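Maj-Britt Bråten
Thread

OK, I've been promising this one since February. Can machines do chores yet? Shop-floor chores, kitchen chores, the boring stuff we all do with half a brain. I have opinions! I'm going to put them all in one place so I can stop typing them into other people's replies.

Background for new followers: I fix and strip old office computers for a living at a refurb shop in Manmont. Before that I packed boxes, and before that I folded towels in a hotel basement. So I come at this from the chore end. I can't derive a control law to save my life, but I know what a chore feels like in the hands.

Short answer: some, kind of, slowly, and it's thrilling. Long answer is the rest of the thread. Get a coffee.

First, my own house. I own a robot vacuum, a Hakitz, the cheap one. I love it. It's a chore machine that works, and it works since I did half the job for it. I picked up the socks. I tied up the curtain. I bought a different rug!!

My sister calls that cheating. I say that's how dishwashers won. We didn't teach a machine to stand at a sink and wash like grandma. We built a box, and then we all learned to load the box. Ask anyone who's had a fight about how to load the box.

So when people ask "can it do the dishes" I always want to know which part. The washing has been solved for ages. Clearing the table, scraping, finding a spot for the weird pan, putting the lids away with the right containers (I can't do this one either), those are all wide open.

Laundry, same story. Washing: done. Drying: done. Folding a fitted sheet: good luck to machine and human alike.

I folded towels for two years and I can tell you a towel is the easy one. It has corners and the corners are where you expect them. A kid's hoodie, inside out, one sleeve swallowed by the other sleeve? You don't even look at it. Your hands go in and find the cuff. I've never been able to explain how I do that, and I suspect that's why it's hard to get a machine to do it.

Which brings me to my favorite topic, COMPUTER GUTS.

Taking apart a desktop tower is a chore. People think it's skilled work, and parts of it are, but by your tenth one of the day it's shelling peas. Side panel, cables, drives, memory, cards, power supply, board. Sort, bin, next.

My personal best is 23 towers in a shift. I was useless the day after and my thumbs hurt until Sunday, so don't be too impressed.

For years I told everybody this would be the first job to go. Hard parts, straight edges, screws in standard sizes. Compared to a hoodie it's a dream, right? A machine should eat this for breakfast.

Then I tried to write down what I do, properly, step by step, for a new hire. I got to step 60 and I hadn't gotten the board out.

Take memory sticks. You push the little latch, the stick pops up, you lift. Except on some boards the latch is only on one end. And sometimes a cable is lying right across it, so you hold the cable back with your ring finger while your thumb does the latch. I did not know I used my ring finger at work until I wrote that down!

Or a drive connector. You wiggle it. How much? Until it feels right. What does right feel like? Ummm. You see the problem. And if you yank instead, the plastic shroud cracks and now the drive is worth nothing.

Cables are the hoodie of the computer world. Everything metal in there stays put and behaves. Cables flop, they spring back, they hide the thing you want, and they're never in the same place twice, even in two machines of the same model from the same office.

My boss Emmanuel Urio has been at this longer than I have and he puts it better. "Screws are math, cables are weather." He's been saying it at lunch for years and I'm stealing it.

What gets me excited is two arms. I used to watch clips with one arm and think, sure, lovely, now who's holding the case? Almost nothing I do at the bench is one-handed. One hand steadies, the other one works. One clears the cable, the other one pulls. 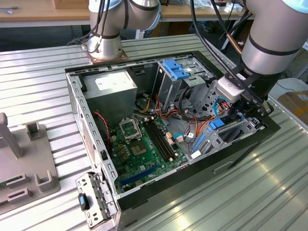
A power supply is a good test of this, by the way. Four screws at the back on most of ours, simple. But take the last one out with nothing supporting the thing and it can drop onto the board. So you need a hand under it before that last screw, and you need to know in advance which way it wants to go. Two arms that share the work could do that. I'd pay for a front row seat.

Same with the board itself. Once it's loose you tilt it, slide it away from the rear ports, and lift with both hands, level. It's a lovely little move when you get it right. It's the one I teach last.

OK so where would I put the line today? My totally unofficial list, one bench worker's view, argue with me below.

Ready now, if you set things up nicely: vacuuming, mopping flat floors, moving bins from A to B, driving the same screw in the same place all day long.

Close enough that I check the news for it: pulling memory sticks, lifting out cards, sorting loose parts into trays. Folding towels too, if the towel is in a good mood.

Not yet: cables in a tangle, a stripped screw, dried-up glue, anything with a ribbon connector. Hoodies. Lids.

Someone always asks about speed. I honestly don't mind slow! The vacuum is terribly slow. It takes the whole afternoon over three rooms and bumps the same chair leg six times. I'm at work, what do I care. A slow machine that gets on with it overnight would suit our shop beautifully.

What I do mind is babysitting. If I have to stand next to it with my hand out in case it snags something, that's my shift gone, and I'd have been quicker alone. So my measure would be how long I can walk away for. With the vacuum it's a whole afternoon. With a tangle of drive cables I'd currently give it the time it takes to blow my nose.

And the oddballs! Last year we processed 2,457 machines and I swear the ones I remember are the weird ones. An Engström workstation with a tray that slid out the wrong way. A Hakau mini tower that somebody had put back together with picture-hanging wire. You can't practice for picture-hanging wire. You look at it, say a word, and go find the cutters.

I do think more practice on more kinds of cases is the way through, for machines and for new hires. Our trainees start with the same model over and over and they get fast and cocky. Then we hand them a different brand and they're back to square one for a morning. The second brand takes a morning, the third one takes an hour, and after that they just sort of get computers. Would love to know if it goes like that for the arms.

Getting "aren't you worried about your job" in the replies already, so: a bit, sometimes, sure. But there's a back room at our place stacked to the ceiling with towers we haven't touched, and more arrive every week. I have two thumbs and they are not getting younger. If something could take over the shelling-peas part, I'd happily spend my day on diagnosis and repairs, the stuff that made me want this job.

Also I'd keep one tower a day for myself. I enjoy it. Same reason I still hand-wash the good knives.

Replying to a few people here so it stays in the thread. Yes, designing computers to come apart more easily would help enormously. Tool-free drive bays are a gift, every latch I can flip with a finger is a screw I don't have to chase across the floor. It's the dishwasher thing again, change the plates a little and the box can wash them.

No, I don't think it has to look like a person. It can look like a desk lamp for all I care. If it can hold back a cable and press a latch, welcome to the team, the kettle's on the left.

And to the person asking which home chore I'd hand over first: emptying the dishwasher. Every single morning at 6 I stand there with a fistful of forks and think, surely. SURELY. Forks are hard and shiny and all the same shape, the drawer is right there, it never moves.

Then I get to the plastic lids and I understand completely.

Tell me yours! Which chore, and which tiny step in the middle of it would trip up a machine? I want the ring-finger stuff, the things you didn't know you did. I'll add the good ones to this thread tonight after my shift.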